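Monday, late afternoon - equipment money, again

Darius wants the shopping list for the teardown cell by the end of the week, so I'm writing down where my head is before I forget half of it. Short version: we have one arm, one gripper and one parts fixture, and we're asking for a second station in December. The arm itself is the easy bit, because Raneo will sell us the same one and we already have the mounts figured out. It's everything hanging off it that keeps eating the budget!

Fingers first. The metal ones are fine on the memory modules, and I'd happily buy two more sets tomorrow. Raneo's lead time is 12 weeks though (I called twice, same answer both times), so if we want them for the new station the order has to go in before we even have the table. Lundora says they can cut a compatible pair faster, but they want a minimum order and I don't love their drawing - the tip looks too thick to get down between two slots. 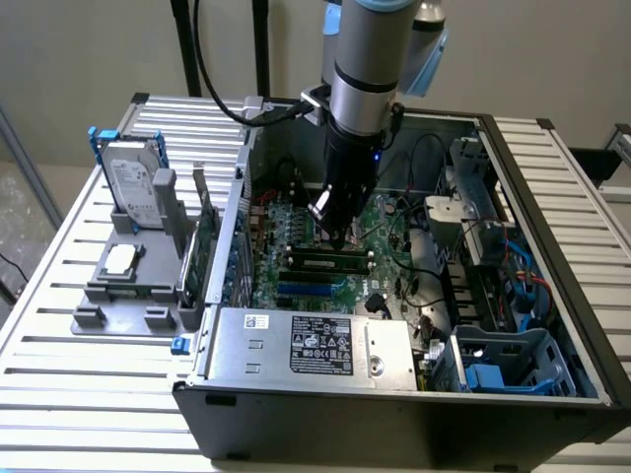 Fixtures I'd keep printing ourselves. Hầu's quote for machined ones was nice and very polite and way over what I can defend for a block that holds a hard drive and a memory stick upright and a processor flat. We'll change the layout again anyway, we always do. Put down filament and one spare print bed and call it done.

Then the computers. Stumadville has 153 old desktops on a pallet list and will let us take up to 100, mixed models, we pay the trucking. I'm tempted to take the lot, but where would they go? The shelf by the door is full. Need to ask Darius Pärn whether storage comes out of our line or the building's, because last year it came out of ours and I only found out in the spring.

Also still open:
Spare gripper - yes, I think so, one for both stations
Table - same aluminum extrusion, same length, get the slats cut at the supplier this time
Cable brackets - cheap, order a bag
Service contract on arm no. 2 - no idea, waiting for Raneo to send the real terms

Will put prices next to all of this tomorrow once the Lundora quote is in.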